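Choosing a Council Leader: Two Ballots Compared
Project report, Comparative Government, spring term
Jahangir Selvanayagam and Ruwan Khan

1. Introduction

Most voters never take part in choosing a party leader, but the person who is chosen can end up running a city or a country. For our project we looked at how the rules of a leadership vote can change who wins. We compared two methods. In the first, only the elected members of the party choose the leader. In the second, every paid-up member of the party gets a ballot.

We chose a local case, the Mridha Residents' Party, because its records are open and because it changed its rules between two contests. The party holds most of the seats on the Mridha town council, so its leader normally becomes council leader as well. The first contest was decided by the party's council members. The second was decided by the whole membership. Two of the candidates stood both times.

Our question was: did the change in rules produce a different kind of leader, or would the same person have won anyway?

2. Background

The party was formed when two residents' groups merged, one from the Dulus side of the river and one from the old town. Under the merger agreement, the leader was picked by a meeting of the party's council members. The agreement gave no reason for this, but the minutes suggest that both groups were worried about being outvoted by the other's supporters. Council seats were split fairly evenly between the two areas at the time. Membership was not.

The party's first leader, from the old town, served two terms. When that leader stepped down, the council group met and elected Councilor Pramel after one round of voting. Pramel had chaired the budget panel and was seen as a safe choice. The other candidate, Councilor Irnetti, was known mainly for opposing the sale of the bus depot.

After the contest a motion was put to the party's November conference to give every member a vote. It passed. Pramel supported it, although several of Pramel's allies spoke against it. When Pramel's term as leader ran out, the second contest was held under the new rules.

3. Method

We used three sources. The first was the party's own minutes and published results. The second was the coverage in the local paper, which we read for the six weeks before each vote. The third was a mock ballot that we ran with other students in our department.

For the newspaper part, we sorted each article by its main subject: policy, personality, or process. We each sorted the articles separately and then compared our lists. Where we disagreed, we read the article again together and agreed on one label. The label we argued over most was "process," because many of the articles on process also quoted candidates on policy.

For the mock ballot, we wrote short statements for two unnamed candidates based on the leaflets from the second contest. A total of 33 students took part. Eight of them played the council group and voted first, in the open, after a short discussion. The rest voted afterward by secret ballot and were not told the first result. Everyone could ask us questions about the statements, but we agreed in advance not to answer anything that was not in the leaflets.

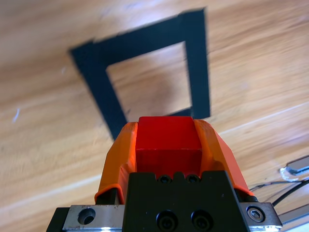
4. Results

4.1 The real contests

The first contest was close to a formality. Pramel had the support of the budget panel and of nearly all the old town councilors before nominations closed. Irnetti's statement was one page long and dealt almost entirely with the bus depot.

The second contest was very different. The party had 2000 members eligible to vote, and 1255 returned a ballot. Irnetti won in the first round. The party did not publish a breakdown by area, so we cannot say whether members in Dulus voted differently from members in the old town. Both campaigns said afterward that Dulus had been important, but neither gave figures.

Irnetti's second campaign was also wider than the first. It kept the bus depot but added rents and the opening hours of the library. Pramel's leaflet was nearly the same in both contests, with the dates changed and a paragraph added on the new drainage scheme.

4.2 Newspaper coverage

Before the first contest, most of the articles were about process, mainly who had backed whom. Before the second, policy was the most common label. Articles on personality were rare both times. There were also many more letters to the editor before the second contest, which we did not include in our sorting.

4.3 The mock ballot

The students playing the council group chose the candidate based on Pramel. The larger group chose the candidate based on Irnetti, by a narrow margin. In the discussion, the council group talked a lot about who could work with the other parties. We did not record a discussion for the larger group, so we cannot compare the reasons given.

5. Discussion

The results fit the idea that a wider vote helped Irnetti. They do not prove it. Three years passed between the two contests, and Irnetti became better known in that time. A council group voting in the second contest might have changed its mind too. One councilor who had backed Pramel the first time announced for Irnetti before the ballots went out.

The mock ballot has clear limits. Our voters were students who mostly do not live in Mridha, and the groups were small. Voting in the open may also have pushed the council group toward agreement. If we repeated it, we would have both groups vote in secret and record both discussions.

We also think the letters to the editor should have been sorted. They are probably the best record of what ordinary members were thinking, and we only noticed how many there were after the coding was finished.

6. Sources

Mridha Residents' Party, council group minutes and conference minutes.
Mridha Residents' Party, leadership results, first and second contests.
Campaign leaflets for both candidates, town library local collection.
Local newspaper archive, town library, read on microfilm and online.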